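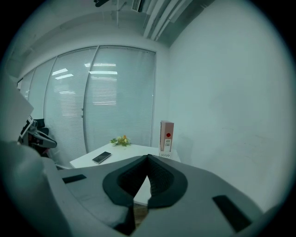

Wastau Standing Desk Review: Three Months In

Oct 7, 2021

I bought the Wastau in July to replace a fixed desk I had used for years. I work from home most days, mostly spreadsheets and phone calls, and my lower back had started to complain by early afternoon. I paid for the desk myself and have used it every working day since it arrived.

The short version: it is a solid desk with a slow motor and poor instructions, and I would buy it again at the price I paid, which was $407 with shipping. At full list price I would think harder.

Delivery and assembly

The desk comes in two boxes. Mine arrived a day apart, and the one with the legs came first, so there was nothing to do but lean it against the wall in the hallway. The box with the top is awkward for one person. It isn't terribly heavy, but it is wide, and the cardboard handles tore on the stairs.

The instruction booklet is all drawings. Most of them are clear enough. Step 9 is not. It shows the crossbar going on with the cable channel facing the front, and if you build it that way the cable from the left motor will not reach the control box. I had to back out eight screws and turn the bar around. I later found a corrected drawing on the Wastau support page, so they know about it.

You get one hex key and need your own Phillips screwdriver. The holes in the top are pre-drilled, and all of mine lined up except one near the back left corner, where I had to lean on the bracket to get the screw started. Total time was a little under two hours, including the part I did twice.

Build

The legs are steel with a powder coat finish. The top has a smooth surface with a slightly rounded front edge, which is easier on the forearms than my old desk. Coffee rings wipe off with a damp cloth. I dropped a stapler on it in the second week and it left a small dent that you can feel but can hardly see.

At sitting height the desk does not move at all. At standing height (I am 5'10") there is some side-to-side wobble if I push on it, and a little front to back when I type hard. My monitor is on an arm, and it shakes a bit with the typing. I stopped noticing after a week. Someone much taller would get more of it, and if you are over 6'2" or so I would try to find one to lean on before buying.

The feet have levelers. My floor slopes toward the window and I used nearly all the thread on two of them to get the top flat.

The motor

Going from sitting to standing takes long enough that I have gotten into the habit of pressing the button and then going to fill my water glass. It is quiet, though. I have raised it during calls and no one has said anything.

There are 3 memory presets. I use two. To save a height you hold the M button until the display blinks, then press the number. The display goes dark after a few seconds, and you have to tap any button to wake it before the presets will work, so it is always two presses -- a small thing, but it happens several times a day.

The anti-collision feature is not very sensitive. I tested it with an empty cardboard box under the edge, and the box was well crushed before the desk stopped and backed up. I would not count on it to protect the arm of a chair. Mine has armrests that just catch the underside of the top, and I now push the chair clear before lowering.

Twice, the desk lost its place after a power cut and would not go up. The fix is to hold the down button until it reaches the bottom, let go, then hold it again until the display shows a reset. This is in the booklet, on the last page.

Cable handling

This is the weakest part. You get a plastic tray that screws in under the back edge, and it is too shallow for a normal power strip with plugs in it. The plugs stick out and the strip slides when the desk moves. I replaced it with a Latuheru mesh tray, which is deeper and has a lip at the front. It needed four new holes, so measure first and put tape on the drill bit so you don't come through the top.

The power cord for the desk itself is short. If your outlet is more than a few feet away you will need an extension with enough slack for full height.

Compared with the others I tried

Before buying I spent some time with a Drunda at a showroom and borrowed a Fernus desktop riser, the kind that sits on a desk you already own.

The Drunda is a better desk. It is faster and steadier at full height, and the controller stays awake. It was also $728 before shipping, and I could not talk myself into the difference. If two people of different heights are going to share a desk and move it all day, that may be the one to get.

The Fernus riser was fine for a laptop. With a full-size keyboard and a monitor it felt crowded, and it takes up a lot of space even when it is down. It makes sense if you rent or can't replace the desk you have.

Has it helped?

My back is better. I can't say how much of that is the desk, because I also started walking at lunch around the same time. I stand for the first hour of the morning and again after lunch, and sit for most of the rest. Standing all day made my feet hurt. A mat is worth having on a hard floor.

Good
Steady when seated
Quiet
Top cleans easily
Fair sale price

Not so good
Wrong drawing in step 9
Cable tray too shallow
Wobble at full height
Controller goes to sleep

The warranty is five years on the steel parts and two on the motor and controls. You have to register within 30 days of delivery, and the card for that was taped inside the lid of the second box, so check before you flatten it for recycling.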